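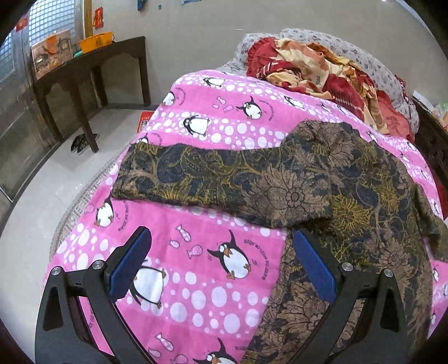

Attachment 1: dark floral long-sleeved garment on pink penguin-print sheet

Ticket 3042
Product: Grustico AED trainer, two units
Site: Ovevgate training room
Opened: Wednesday, April 11, 2018
Priority: normal
Status: closed

Problem as reported
Unit 2 stops during the first aid class. It powers on and gives the opening voice prompt, then repeats "check pads" and will not move on to the analysis step. Unit 1 works. Both units run the same scenario. The next class has 9 people booked and we need both trainers.

Log

Support: Please confirm the pads are the training pads and that the plug is pushed all the way in. There should be a click.

Site: Training pads, from the Plurgate pack. Plug clicks. Same fault.

Support: Swap the pads and cable from unit 1 onto unit 2 and run scenario 1 again.

Site: Unit 2 works with the cable from unit 1. Unit 1 now gives the "check pads" prompt with the other cable. So the fault follows the cable.

Support: Agreed. Look at the pins inside the plug. Do not try to straighten them with the batteries in.

Site: One pin is bent flat against the side. Batteries out, tried to lift it, and it snapped.

Support: The cable needs to be replaced. It is a separate part from the pads, so keep the pads if they still stick. Is the manikin the MacAulay adult model? The older chest skin can also cause this prompt if there is talc on it.

Site: Yes, MacAulay adult. Wiped it down and let it dry. No change with the broken cable, as expected.

Support: Replacement cable sent. Please also set the volume back to medium. The log shows unit 2 at maximum, and that drains the batteries faster. Battery reading was 300 on the service screen, which is within range.

Site: Cable arrived and fitted. Ran scenarios 1 and 2 through to the end on both units. No "check pads" prompt. Volume changed.

Resolution: pad cable replaced on unit 2. Old cable to be thrown out, no return needed.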